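Home » Staff Information » Folding Room Automation FAQ

Last updated Nov 7, 2021

Folding work at the Nosness site is moving in stages to two-arm robot cells. These are the questions we hear most from people on the floor.

Is my job going away?
No positions in the folding room are being cut as part of this project. Folders who want to move to cell operator will be trained on paid time. Those who prefer hand work can stay on custom orders, which the cells will not take.

What will the robots fold?
Single-sheet paper pieces for the Bimisell gift line, to start with. Anything with glue, ribbon or more than one sheet stays at the hand benches.

How many cells will there be?
We have 3 planned. The first has been set up since July. The other two depend on how the first one does.

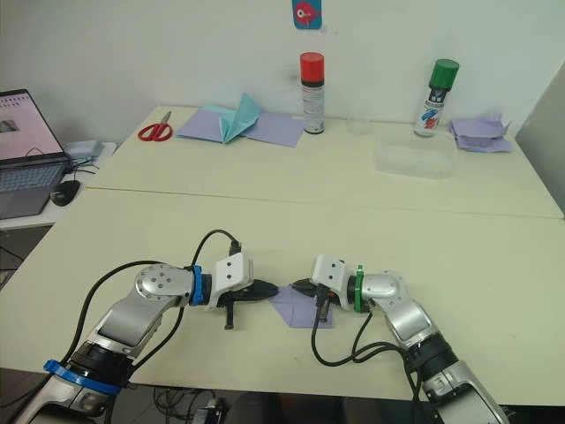 Both arms at the fold on a lavender sheet.

What does an operator do all day?
Load sheets, check finished pieces, clear misfolds and log stops. Expect to be on your feet less than at the benches and at a screen more. Operators rotate with the hand benches every two hours.

Will there be a quota?
The hand bench target stays at 110 pieces a shift. Cells have no target yet. A cell's output will not be used to rate the person running it.

Who do I call when a cell stops?
Press the stop button, then call the Pfister service desk from the wall phone. Do not reach between the arms to free a sheet while the cell is powered, even if it looks idle.

Does operator work pay more?
Yes. The operator grade starts once you have passed the sign-off and logged 100 hours on a cell.

Can I go back to hand folding if I don't like it?
Yes, within the first six months, at your old grade and shift. Ask at the Ekel training office for the transfer form.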